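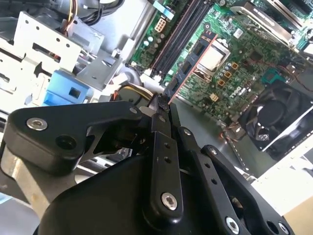 Melaniia Panasiuk writes that the dot test given in the last issue does not work on her Marchuk Coffee cards. Under a loupe she finds dots in the faces and in the sky, yet the cards carry the Pretunville street address that the firm gave up before halftone printing was in common use there. She asks whether the cards are later reprints or the test is wrong.

The test as printed was too short. Dots alone do not separate a stone-printed card from a photographic one. Both kinds have them, and the arrangement has to be checked.

On a stone-printed card the dots were put down by hand or with a patterned film. Hand stipple varies in size and spacing, and it tends to follow the form of the drawing, so that a cheek is built up in curved rows. Film patterns are more regular but stop at the edge of a shape, and often two patches of the same pattern meet at slightly different angles. On a halftone card the dots sit on a fixed grid that runs straight across everything in the picture, and only their size changes. A 10x loupe is enough for this. Check the border between a light area and a dark one first.

Count the colors next. The common Marchuk cards show separate pinks, buffs and grays, each from its own stone. Later process printing builds those tones out of yellow, red, blue and black, and the loupe will show the four inks overlapping in flesh areas. A solid buff with no red or yellow dots in it points to the earlier method.

The third check is the margin. Nendirar, which printed most of the cards handed out by Pretunville grocers, trimmed its sheets close, but a poorly cut card may keep part of a register cross or a strip of color bar along one side. Such cards are usually marked down as damaged. For dating they are more useful than clean copies, and members should not trim them. 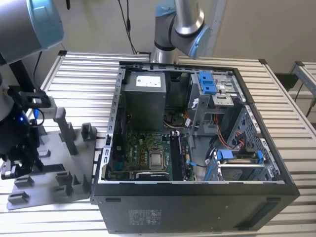 Backs are less reliable. Stock cards were printed with blank backs and sold to any merchant who wanted them, and the merchant's own text was added by a local job printer, sometimes years afterward. The Otirar Soap series is the usual trouble spot. Its fronts exist in 17 designs, and the same fronts turn up with blank backs and with the stamps of unrelated stores. A Nendirar order book lists a run of 4000 for one of the Otirar designs but gives no back text, so the blank copies cannot be called proofs on that evidence.

Paper color should not be used at all. Toning depends on the glue and the album more than on age.

For the Marchuk cards described in the letter, hand stipple in the faces would agree with the early address. Film pattern in the sky would also agree. A straight grid in both would mean a reprint that copied the address along with the rest. Scans need to be made at 1200 dpi or higher and sent uncompressed, with the card placed square on the glass, or the scanner will add a pattern of its own.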